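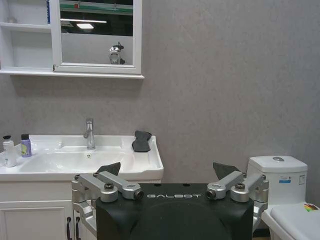

Open shelves beside a framed mirror door: the bathroom cabinet is still where many homes keep their medicines.

The oldest thing handed in at Kang's pharmacy in Trotatwood last October was a tube of Cleltinine, an ointment for chapped hands that went off sale before the present owner was born. It had been squeezed once, near the top, and the cap put back on. The woman who brought it in had found it while clearing her father's house.

Shengli Hao has run the pharmacy for 13 years. He takes back old medicines all year round, but every October he puts a notice in the window and sets a bin by the counter, and people who have walked past for months come in with carrier bags. Last year he sent away 200 bags. Most held painkillers, cough mixture and half-finished courses of antibiotics.

"People keep the antibiotics in case it comes back," he says. "I ask them in case what comes back, and often they can't remember what they had."

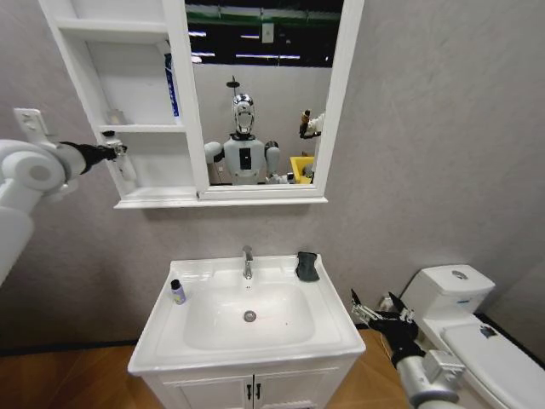
The habit goes back to a time when seeing a doctor cost money and a bottle of something in the house was a kind of insurance. Domnica Radu, who has spent five years writing a history of home remedies, has read household account books in which a single bottle of linctus is listed next to the linen. It was passed between neighbours and topped up with water. Her own grandmother kept a tin of powders on top of the wardrobe and gave them out for headaches, toothache and bad moods.

What changed, Radu says, was the bathroom. Once houses had a separate room with a sink and a mirror, the cupboard went up on the wall and the medicines moved into it. It was handy and out of reach of small children. It was also the warmest, dampest room in the house, and tablets do not like either. Many packets say to store in a cool, dry place. Hao thinks a high kitchen cupboard well away from the cooker is better, or a locked box on a bedroom shelf. 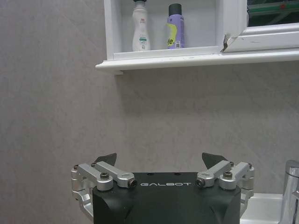 Neither of them expects people to change where they keep things overnight. Hao grew up in a flat where the cough syrup stood by the toothbrushes, and he says most of his customers did too. A white cabinet on a pale grey wall, with toiletries on it, looks tidy enough, and there is nothing wrong with it for soap and shampoo. His advice is to leave it for those and move the tablets out. He also tells people to keep the leaflet with the packet - a loose strip of pills is the thing he most dislikes finding in a bag.

Radu is now collecting labels. She has 3,000 of them, kept in shoeboxes and sorted by ailment, and is looking for a printer who can copy the gold ones properly. The book, to be called Zilladar after a tonic that claimed to cure both tiredness and lack of sleep, has no finishing date. 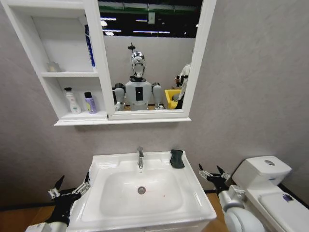 Cabinet, washbasin and toilet in white, against a pale grey wall.

Hao's bin goes out again this October. Sharps and needles need a separate container, so ask at the counter first.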